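The Brown Table

My aunt's house in Molgate had one good table, and when she moved to the coast she left it to me along with everything that had ever been put on it. I drove up in September with 26 flattened cartons in the back of the car and a thermos of coffee, thinking I would be done by supper. I should have known better, being related to her.

She kept things the way other people keep diaries. There were buttons from coats she had given away, ferry stubs from Nesemik, a matchbook from the Solís, where she waited tables one summer and learned to carry four plates up one arm. She had told me that story maybe 40 times, and I found I didn't mind hearing it again in my head while I worked.

I had one rule, which was that anything I wanted to keep had to pass through a clear plastic box on the table first. If it still looked like something worth having once it was in there, it could come home with me. It was her rule, really. She used it on me when I was nine and wanted to bring back half the beach.
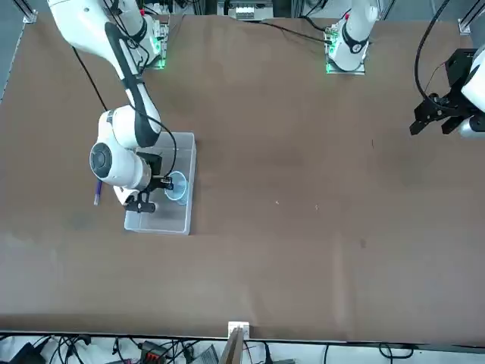 The cup went in early. It was only a plastic one, see-through with the least bit of blue in it, and I don't suppose it cost her 80 cents, but it was the cup I always got, the one that made plain tap water look like it came from somewhere. I put it in and stood there a good long while, and then I went and made a sandwich, and when I came back I still wanted it.

The purple pen was harder. She did her crosswords with it, in ink, out of pure stubbornness, and she wrote my birthday cards with it too, the letters leaning over as if there were a wind. I laid it down next to the box and told myself I'd decide after the kitchen drawers. Then it was after the linen closet, and then the light was going and I had to find the lamp.

She called at 2 minutes past eight to ask how I was getting on. I said fine, slowly. She asked whether I had come across her pen, the purple one, because she had a crossword from the Fakov paper she couldn't start without it.

"I've got it right here," I said, and reached across the table.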